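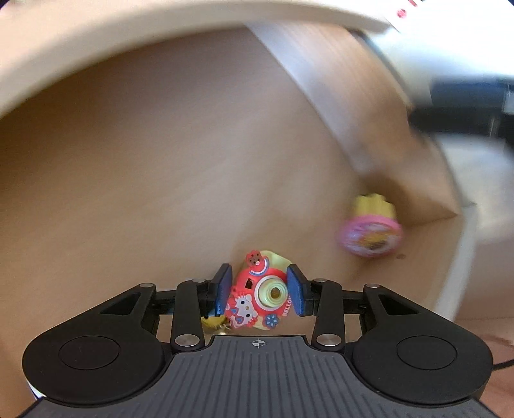
A red Hello Kitty toy camera, one of the toys on the autumn list at Lalix. Photo: Sulow News

Toy library to reopen in former shoe shop

24 August 2023

Families in Sulow will be able to borrow toys again from next month, when the Lalix toy library reopens in the former Mazandarani shoe shop on Bridge Street.

The library closed in June when the lease ran out on its old room behind the swimming baths. Its stock has been in storage over the summer and is now being sorted, cleaned and given new labels ahead of the move.

The catalogue for the autumn lists 613 items, from floor puzzles and wooden train track to dressing-up clothes and a play kitchen. Small pretend-play toys have been given a section of their own for the first time. Among them is a bright red toy camera with white and blue trim, a Hello Kitty face on the front and a little bear's head on top.

Trevor Pearce, who runs the library, said the small toys used to be kept in mixed boxes and were often overlooked.

"People came in for the big things, the garage and the slide, and the little ones got left at the bottom," he said. "A toy camera or a till or a telephone will keep a three-year-old going all afternoon. We've put them at a height where the children can see them and choose for themselves."

Members will pay £15 a year and may take home up to four toys at a time. Loans last three weeks and can be renewed once, either at the desk or by telephone. There is no charge for ordinary wear, but families are asked to report missing pieces when they bring a toy back so that the label can be changed.

Anyone who was a member when the library closed will have the lost months added to their subscription. Old membership cards will still be accepted until the end of the year.

The new premises have a front room for the shelves and a smaller room at the back, where parents can sit while children try things out. The shoe shop's long bench has been kept. Pushchairs can be left inside the side entrance on Mill Lane, which has no step.

Shelving for the front room was supplied by Drurkik, the joinery firm on the Station Road estate, at a cost of £1,000. The money came from a sale of duplicate toys held before the old room closed.

Thịnh Hầu, whose two daughters have been members since they were babies, said he was pleased it was staying in the town centre.

"We looked at going to another one, but it's 30 minutes each way on the bus," he said. "The girls want different things every month. We haven't got the space to buy it all, and they don't play with it for long anyway."

Donations are being accepted again, though the library is not able to take soft toys, electrical toys without a battery cover or jigsaws that have not been checked. Toy vehicles, dolls' house furniture and pretend-play items are wanted most. They should be handed in at the Mill Lane entrance in the mornings and not left on the pavement.

Opening hours will be posted in the shop window and in the main library before the first session.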